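February 14, 2023

Back in the shop after tea, and the hand gripper finally closes straight! Writing this down tonight while I still remember which screw did what, because last time I left it a week and had to take the whole linkage apart again to work out my own logic.

Where I'd got to: the printed jaws were toeing in at the tips, so anything flat got pinched at the far corners and then swung round like a gate. I'd blamed the pads and reprinted them twice (sorry to whoever wanted the black filament, there's a new roll on the Lomar shelf now). Evdokia had a look on her way past, wiggled one link with a fingernail and said the slop was all in the pivots. She was right. The holes had come out a touch oval, and with four of them in a row the error adds up to something you can see from across the bench.

So, tonight's changes:

- Reamed the link holes by hand and fitted the brass bits from the Mavromatis order. They're a snug push fit in everything except one link, which needed a dab of glue.
- Swapped the long screws for ones 3 mm shorter. The old ones were rubbing on the inside of the body and I'd been putting that noise down to the gears.
- Re-zeroed the servo with the jaws fully shut. The closed position is now 2176 in the settings file. Please don't round it off to something tidier, I did that in July and stripped a gear.
- Took the foam off the pads. It felt grippy but it squashed unevenly and hid what the jaws were up to.

The heat-set inserts went in nicely this time. I'd been running the iron too hot and they'd sink past flush before I could let go, so I dropped it a bit, pressed them most of the way and finished with the flat of a steel ruler. Much better. One of them is still a hair crooked but the screw goes in, so it's staying.

Then the fun part, finding stuff to pick up. I wanted things with straight sides and not much weight, so: an empty tape box, a deck of cards, the lid off the Breltell parts tub, a phone case. The tape box was dead easy. The cards were fine as long as I kept the rubber band on them (I didn't, at first, and spent a while on my knees under the bench). The lid is a pain, it flexes when you squeeze and pops out sideways, and I reckon that one wants wider pads or a lighter touch, maybe both.

The phone case is my favourite of the lot. It's stiff along the edges and bendy across the back, so if you grab too hard the back bows out and you know straight away. It's also a nice honest test of whether the pads are parallel, much nicer than me squinting at feeler gauges.

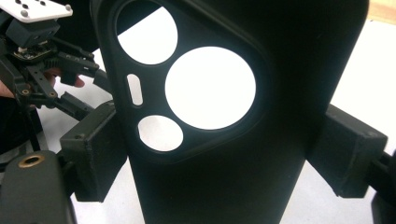 I did 21 tries with the final settings, same squeeze each time, and dropped it in 3 of them. All the drops came when I'd gone in a bit skew and only caught one edge with the corner of the pad, so I'm calling that driver error and moving on. Before the new pivots I couldn't have told you if it was me or the gripper, so that's progress.

Stuff I noticed and haven't fixed:

The squeeze isn't the same opening as closing. There's a bit of dead travel when you change direction, maybe from the gear teeth, maybe the one glued link. I'd like to mark a tooth with paint pen and watch it move before I start pulling things apart.

The servo gets warm if you hold a grip for up to 9 minutes. Not hot enough to worry me, but I wouldn't leave it clamped on something while you go and put the kettle on. I might have it back off a smidge once it's got hold.

The little board under the mounting plate has no cover and I keep brushing it with my knuckles. A printed clip-on lid would do. I've got a sketch of one in the Ferkgate folder, called lid_maybe, and it's the wrong depth, so if anyone opens it, don't print it as is.

Evdokia Politis wants to try the jaws on her seedling pots, which are soft and a bit tapered, and I said yes before thinking about the taper. Flat pads are going to slide straight up the sides. Could try a bit of bike tube stretched over each one, there's an old tube hanging on the back of the door with plenty left on it.

Calipers are in the second drawer, and the 2 mm hex key is missing again. If it's in your apron, can you put it back on the magnet?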